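**Marchers plan a quiet lap of the Plidinus lot**

27 September 2023

Animal rights group Saludo has told its members to leave the megaphones at home for its next protest outside the Plidinus aquarium, having learned in June that the octopus is deaf to most slogans and the parking attendant is deaf to all of them.

Nineteen members will walk one slow lap of the visitor parking lot this weekend dressed as a single octopus. The costume has eight arms, which leaves eleven people to be the head.

"We had a long talk about who would be the head," said organizer Reynaldo Cabrera. "Some friendships are still recovering."

The group objects to the size of the tank, which holds 600 gallons. Saludo wants it replaced with one of 1450 gallons, or the animal moved to a coastal research center that has not, so far, said it wants an octopus. Plidinus said in a written statement that it "welcomes all visitors, including those in costume," and that parking is eight dollars.

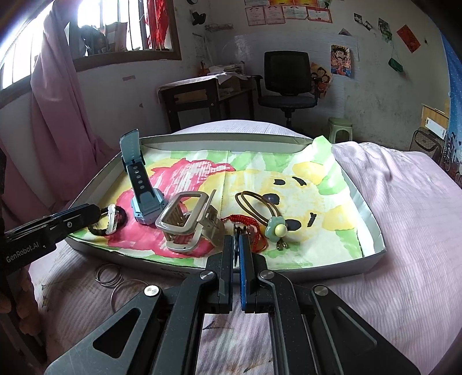
*A hair tie and a child's watch on a painted sheet of paper.*

The June protest did not go entirely to plan. Members lay down across the main entrance, and the aquarium opened the side entrance. Ticket sales that day were up, according to Plidinus, which has mentioned it several times.

Cabrera said the new approach is meant to be harder to walk around. It is also cheaper. The octopus was sewn from 400 feet of surplus tent fabric donated by Clenda, a camping store whose owner asked that the logo on the third arm remain visible.

City rules allow the march without a permit as long as it stays off the roadway and keeps moving. Whether an arm may trail in the roadway while the rest keeps moving is a question Saludo put to the city clerk in writing. The clerk has written back asking how long the arm is.
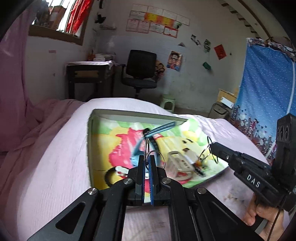 ## If you're going

The lap starts at 10 a.m. by the Kamico Street gate. Spectators can stand on the grass strip – the one with the bench, not the one with the sprinklers. Children are welcome, and so are umbrellas. Anyone wanting to join the head should contact Saludo first, as there is already a waiting list.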